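Bench notebook, Steinbach workshop
November 11, 2020

Started the morning on the Lero cell with the grip settings left over from yesterday. Tall round things first. I had been worried about anything smooth and tapered, but softer closing plus a slower last inch feels like the right recipe. Set the closing force down to 6 on our own scale, from 9. Want to keep it there until somebody gives me a good reason to move it.
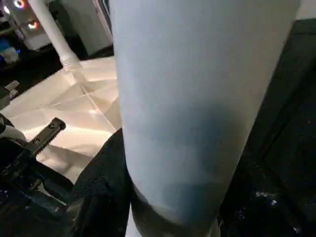

The bigger news is how the job feels now. Back in February one of us would stand at the handling station for a whole shift, pick up, turn, put down, pick up, and go home with sore wrists. Now whoever has the station spends most of the time teaching and checking. I love this part! You show the arms a grip, you watch where they hesitate, you fix one number and go again. The folks from assembly are better at it than I am, because they already know where a thing wants to be held. Two of them have started writing their own notes in the Driditz binder (blue tabs, please don't move them).

Chairs after that. They're awkward for one arm and a treat for two. Both arms have to agree on the load or one of them ends up doing all the work, and you can hear it in the shoulder motor well before the log says anything. Grip on the seat frame near a leg, never on the leg itself. The sheet goes underneath so the plastic doesn't get scuffed -- leave some slack in it.
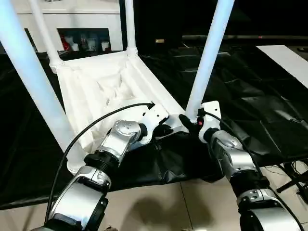
Plan is 50 cycles on this setup before we touch the timing. I'd like the assembly people to run at least half of them without me hovering.

Things that still bug me:
Cable slack on both wrists needs a proper look. Long loops are fine until the arm folds back.
The Grakgate controller takes over 4 minutes to come up from cold. Start it before coffee.
Shift sheet still says "handler" for this station. It should say something closer to what people do there now. Asked the office for a new line, and for the teaching hours to be counted as training.

Also someone asked at lunch if the second station goes away. No, it moves to inspection, same people, same pay grade. I put that on the board in big letters so it doesn't have to travel by rumor.

Next: repeat the chair grip with left and right swapped, then write up the force settings for the binder.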